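About Lirkar
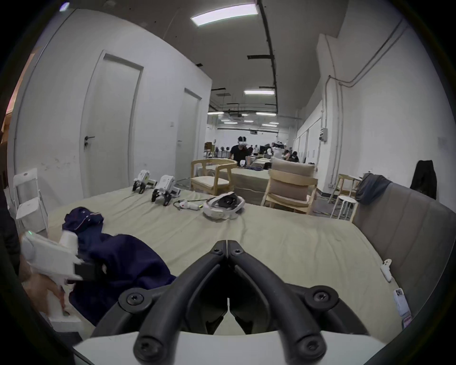 Navy blue garment on a bed with a beige sheet.

Lirkar is a regional supply and services body owned by the municipalities it serves. It buys, stores and delivers goods that small and remote communities can't obtain at reasonable cost on their own, and it runs shared services for councils that are too small to staff them separately. Each member council holds one share. Shares can't be sold, pledged or transferred to a private party.

The organization serves the Prullora valley and the settlements on the plateau north of it, with a combined population of 3,009 at the last count supplied by the member councils. The farthest delivery point is 265 kilometers from the main depot by road.

Background

Before Lirkar was set up, each council in the valley ran its own purchasing. Contracts for heating fuel, linen, cleaning products and basic furniture were signed separately, often with the same supplier and at different prices. Two councils ran their own stores. Both stores made a loss in most years, and the losses were covered from general revenue.

A working agreement between the councils moved purchasing to a single office in Cârstea. The stores followed, and later the household supply program. The agreement was then replaced by the present charter, which established Lirkar as a separate legal entity with its own accounts and its own board. The charter has been amended once, to admit the plateau settlements as full members.

What we do

Purchasing. We run joint tenders for goods used by more than one member council. A council may opt out of a tender before it is published but not afterward. Tender documents and award notices are kept at the Cârstea office and may be read there on request.

Stores. Lirkar operates 2 community stores, one in Cârstea and one on the plateau. They carry food, household goods, bedding, work clothing and hardware. Shelf prices are the same in both locations. Freight is averaged across the network and is not added to individual items.

Household supply. Councils provide housing for teachers, nurses and other staff posted to the area. We furnish these homes, replace worn items and keep a stock list for each address. Mattresses, sheets, towels, kitchen equipment and heaters are covered. Personal clothing and electronics are not.

Shared services. Payroll, vehicle registration and insurance renewals are handled centrally for councils that request it. Charges are set each September for the following year and are based on the number of transactions, with a fixed minimum.

Governance

The board consists of one director from each member council, plus an independent chairperson who may not hold elected office in any of them. Directors serve for the length of their council term. If a director loses their council seat, the position is vacant from that day and the council appoints a replacement at its next ordinary meeting.

Oana Neagu was appointed Chairperson after an interim period in which the position rotated among the directors. She was previously the head of finance for the Prullora district office and led the drafting of the present charter. She chairs the audit group as a non-voting member.

Nelu Nedelcu is General Manager. He joined the organization as depot supervisor and later ran the freight section, where he introduced the fixed delivery calendar still in use. He reports to the board and is not a member of it. Appointment and removal of the General Manager require a two-thirds vote.

Board meetings are open to residents of member municipalities except when staff or contract matters are discussed. Minutes are posted at each council office once they have been approved, normally at the following meeting.

Funding

Lirkar does not collect taxes. Income comes from store sales, service charges and an annual contribution from each council, calculated on population. Any surplus is placed in the freight reserve until the reserve reaches its set limit; amounts above the limit are returned to the councils in proportion to their contributions. The reserve covers road closures, emergency air freight and fuel price changes during the winter months.

Stock and freight system

Stock, orders and delivery runs are recorded in Jurkell, an inventory system shared by the depot, the stores and the household supply office. Council staff have read access to records for their own municipality. Orders entered before 2:00 p.m. are included in the next scheduled run — later orders are held for the one after it. Orders below 100 kilograms are combined with other freight for the same settlement where possible.

Employment

Store and depot positions are advertised in member municipalities first. Applicants from outside the area are considered if the position has not been filled when the local notice closes. Staff who relocate for work are housed under the same terms as council employees, including the household supply list described above.

Complaints and requests

Complaints about a store or delivery should be made to the store manager in the first instance. If the matter is not resolved, it may be sent in writing to the General Manager at the Cârstea office. Complaints about the General Manager or a director go to the Chairperson. Requests for documents are handled under the access rules of the council in which the requester lives. Copies are free for residents; other requesters pay the copying fee listed at the front desk.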